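Why Your Elbow Only Bends One Way

Try to bend your elbow backward. Go on. It won't go, and your arm is being quite sensible about this.

The place where two bones meet is called a joint. Your elbow is a hinge joint, like the one on a door. It opens, it closes, and it has no other ambitions.

Your shoulder is a show-off. The round top of your arm bone sits in a shallow cup, so you can swing your arm in big circles — handy for swimming, or for knocking over the juice.
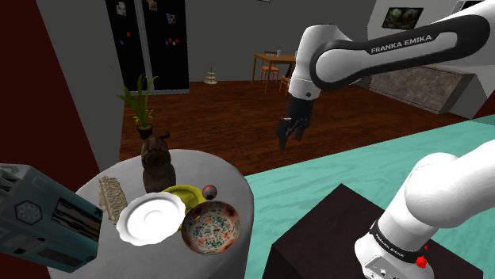 A robot arm with its gripper pointing down.

Bones would grind together if nothing kept them apart. Luckily, the ends are covered in cartilage, a smooth, rubbery layer. There is slippery fluid in there too. Tough straps called ligaments hold the bones together.

What about cracking your knuckles? The pop has to do with gas bubbles in that fluid. It also has to do with annoying your sister.

Now touch your thumb to your little finger. A cat can't do that, however superior it looks.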